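Ostance Table Series: Care of the Tabletop
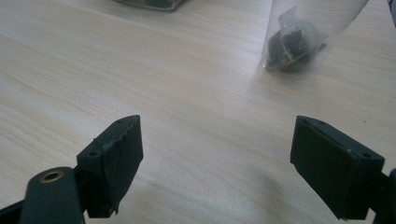

Issue 13, page 90

The top has a pale beige wood-grain surface. Clean it before first use and at regular intervals.

1. Clear the top and brush off grit.
2. Wipe along the grain with a damp, soft cloth.
3. For grease, add a few drops of dish soap to 300 ml of warm water. Wipe again.
4. Rinse with a second cloth and dry at once.

Note: Under bright overhead light the grain can look fainter. Check for streaks from a low angle.

CAUTION: Do not use scouring powder, steel wool or solvent. Do not drag tools or hard parts across the surface.

CAUTION: Remove tape residue by hand. Do not scrape with a blade.

For marks that remain after step 4, see Section 124, Surface Repair.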